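Bench Tips for Recording Pick-and-Place Runs
Catrin Morgan

I've been recording demonstrations for our two-arm setup, Tuvia, since December, and I still get a kick out of it! You steer the arms through a small job, save the run, reset and go again, and after a few hundred of those the policy starts to find its own way. We've got 645 good runs in the Arnomura set now, and most of what I've learned is plain old workbench sense.

Put down a mat
A bare white tabletop throws glare and parts skate all over it. A plain brown mat fixed both problems for us (tape the corners underneath, not on top). Pick one colour and stick with it for the whole set.

Choose containers that give you some grief
My favourite job so far is the parts box. It's clear plastic with a sliding lid, and clear plastic is tricky for a vision system, so I want plenty of it in the recordings. One arm minds the lid while the other takes red parts out and brings them over to a shallow blue tray. Red over blue is lovely and easy to check when you're scrubbing through footage at the end of the day. 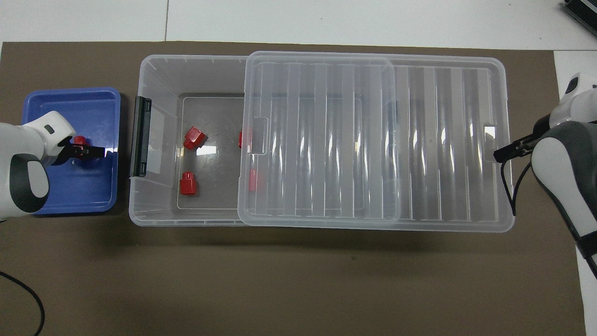

Vary the lid
Don't slide it to the same spot every time. I do some runs half open, some barely open, and a few where a part is tucked right under the edge. Those awkward ones are gold!

Tip the parts in
If you place them by hand you'll line them up without meaning to. Give the box a shake and let them land on their sides, upright, whatever they fancy.

Keep your fumbles
A dropped part that gets picked up again is a terrific example. I only bin a run if the arm stalls for more than 9 seconds or I've bumped the table.

Mind the cables
Check the slack before each batch, with both arms stretched to their furthest reach.

Stop before you're tired
I take a break every 3 batches and put the kettle on. My wobbliest driving always turns up late in the arvo, and you can see it in the grip.

Updated 18 Mar 2022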